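The wash-up at Lillside: a year of changes in our kitchen

When I first came to Lillside the wash-up was where you started, and for a good many people it was where you stopped as well. We serve over 200 lunches from a kitchen that was never meant for half that, and every plate used to go through somebody's hands three times. So when Trostevance asked whether we would like to try automating part of the job, there was a lot of talk in the staff room before anyone said yes – some of it hopeful, and some of it (quite rightly) worried about hours.

This page is a little gallery of how the work is being set up, put together by me, Rhea Soriano, with plenty of help from the early shift. Everyone's hours have stayed as they were, I'm glad to say, though what we do with them is changing, and I've tried to say a bit about that too.

1. The sink and the rack
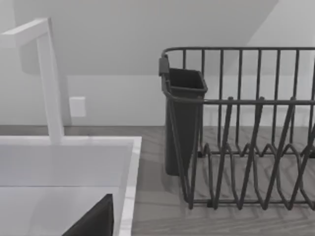
Station one in the simulator, with the gripper down in the basin and the dish rack still empty on the counter. The plate slots gave us the longest conversation of the whole project, as those of us who stack by hand go by feel and had never had to explain it to anybody! Our utensil cup hangs at the sink end, where the early shift asked for it.

2. What it means for the rest of us

Two of the team now spend their mornings going over practice runs with Trostevance and telling them where a person would have done it differently. They were shy about it at first, and now you can hardly get them away from the screen. The rest of us are learning a bit of prep and a bit of front of house, and I think most people are pleased to have dry sleeves for part of the day – I certainly am.

We still wash the big pans ourselves and expect to for a good while yet. If you work in a kitchen like ours and would like to come and see how we're getting on, do ask for me at the Rullgate entrance, any time after the lunch rush.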